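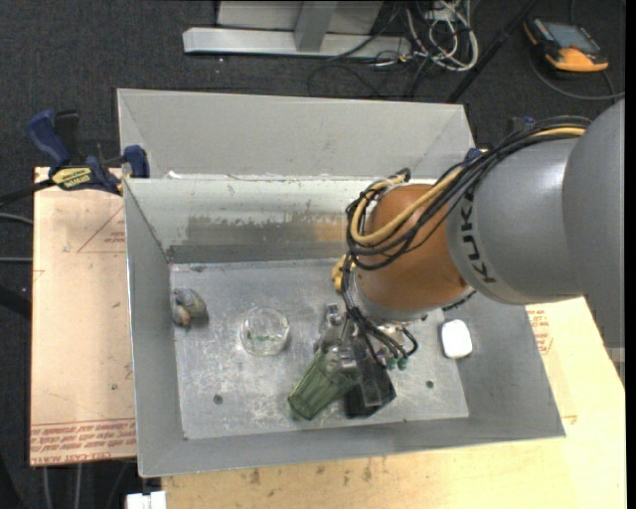
Carla Aoun
Stock and stores editor, Pluvach

Most offices, workshops and schools have a big container somewhere that everything gets thrown into. It may be a metal bin, a plastic crate or the bottom of a cupboard. Cups go in, bowls go in, and so do lumps of something that used to belong to something else. I think we should stop treating these containers as storage.

I spent twelve years running stores for other people before I started writing about it, and the mixed bin was the one thing I never managed to get rid of. At Kinyua, where I worked the longest, we had 42 labelled shelves and one bin. The shelves were checked every month. The bin was checked when somebody lost something, and then only as far down as the thing they were looking for.

The usual defence is that a bin saves time. You have a green plastic cup in your hand, you don't know where it lives, and you have work to do. Dropping it in takes a second. I accept that. But the second is borrowed from whoever needs the cup next, and that person will pay back a good deal more. My old colleague Obadia Minja once kept a note for the whole of October of how long he spent looking in ours. It came to 400 minutes. He was one person in a team of 12.

Then there is wear. Look at the floor of any metal bin that has been in use for a while and you will see scratches and scuffs all over it. Whatever marks the metal is also knocking against everything else in there. A clear bowl should not share a space with hard, heavy objects. If it is glass it will chip sooner or later, and if it is plastic it will go cloudy. People who would never stack a bowl under a hammer at home will do it at work without a thought.

Size makes it worse. A large bin with four or five things in it looks harmless, and that is how it gets approved. There is so much bare floor that one more item hardly shows. Small things end up against the walls and in the corners, and people reach for whatever is in the middle. I would sooner have a box 40 centimetres across that fills up and forces a decision than a big one that never does.

Lieven Bakker disagreed with me in these pages last year. He argued that sorting costs money and that a good deal of what we sort is never wanted again. He is right about the second part. When we finally emptied the Kinyua bin, most of it went straight out of the door. But that is a case for throwing things away, and a bin puts that off. Nobody has to decide whether the odd lump with no name is rubbish as long as there is somewhere to drop it.

My own rule is dull. A mixed bin may exist, but it is emptied completely at the end of each day, and each thing in it is put back, given away or thrown out. If it can't be emptied in a day it is too big. Faraji Koech, who took over from me, tried this and found the first fortnight miserable. He has kept it up, though he did move the emptying to the morning - people are less inclined to argue before lunch.

Cups belong with cups and bowls with bowls. I know how that sounds written down. It still isn't done in most of the places I visit, including some that have spent a lot on shelving.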